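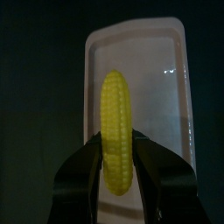
Relatório intercalar de execução – Programa de Mediação e Policiamento de Proximidade de Hollthorpe

Período de referência: segundo trimestre de execução
Entidade financiadora: Fundo Corkmont para a Segurança Comunitária
Estado: versão para apreciação

1. Enquadramento

O programa cobre os bairros de Hollthorpe e Prekness e tem por objeto a redução de ocorrências repetidas de baixa gravidade: ruído, conflitos de vizinhança, dano em equipamento público e furto em estabelecimento. O presente relatório abrange as atividades previstas nas linhas 1 a 4 do plano de trabalho. A linha 5 (avaliação externa) só tem início no próximo trimestre e não é aqui tratada.

2. Execução por linha de atividade

Linha 1 – Patrulha apeada. Foram realizadas 318 patrulhas nos dois bairros, em turnos das 16h00 às 22h00. A distribuição entre bairros seguiu o mapa de ocorrências do trimestre anterior, revisto em outubro. Em Prekness, o percurso passou a incluir o terminal rodoviário, a pedido dos comerciantes.

Linha 2 – Mediação de conflitos. Deram entrada 58 pedidos, dos quais 11 foram remetidos para as autoridades competentes por envolverem matéria criminal não suscetível de mediação. Os restantes foram aceites e encontram-se em diferentes fases. Os acordos celebrados até à data dizem respeito, na maioria, a ruído e a utilização de partes comuns de edifícios.

Linha 3 – Registo de ocorrências. A plataforma Kimaro entrou em funcionamento nos dois postos de atendimento. A migração dos registos em papel está concluída em Hollthorpe. Em Prekness subsistem fichas sem código de arruamento, que têm de ser completadas manualmente antes da importação.

Linha 4 – Inquérito de perceção de segurança. Foram recolhidas 200 respostas válidas, número que corresponde à meta contratada. O tratamento estatístico está em curso e os quadros serão entregues com o próximo relatório.

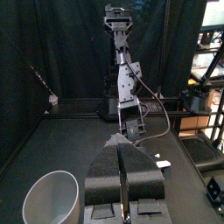

3. Desvios e medidas corretivas

3.1. O início da formação em mediação sofreu um atraso de três semanas, por indisponibilidade da sala inicialmente reservada. As sessões foram reagendadas e o módulo final transita para o trimestre seguinte, sem encargos adicionais.

3.2. A plataforma Kimaro apresentou falhas de sincronização nos turnos da noite. O fornecedor aplicou uma correção e os registos em falta foram reintroduzidos a partir das folhas de turno. Mantém-se, a título preventivo, a cópia em papel até ao fecho do trimestre.

3.3. O horário de atendimento em Prekness (manhãs) revelou-se pouco ajustado à procura. Propõe-se a abertura de um período adicional entre as 18h00 e as 20h00, a compensar com a redução do horário da manhã. A alteração carece de aprovação do Fundo.

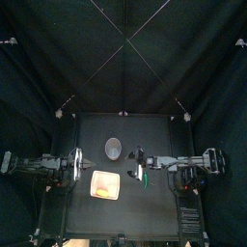 4. Execução financeira

A despesa do trimestre ficou abaixo do previsto na rubrica de formação, pelo motivo indicado em 3.1, e dentro do previsto em pessoal e deslocações. Na rubrica de equipamento falta liquidar a fatura dos terminais portáteis – recebida já depois do fecho de contas. Solicita-se autorização para transitar o saldo da formação para o trimestre seguinte, na mesma rubrica.

5. Próximo trimestre

– Conclusão da importação das fichas de Prekness
– Módulo final da formação em mediação
– Entrega dos quadros do inquérito
– Contratação da avaliação externa, nos termos do caderno de encargos aprovado

Anexos: A – mapa de patrulhas por bairro; B – pedidos de mediação por tipologia; C – balancete do trimestre.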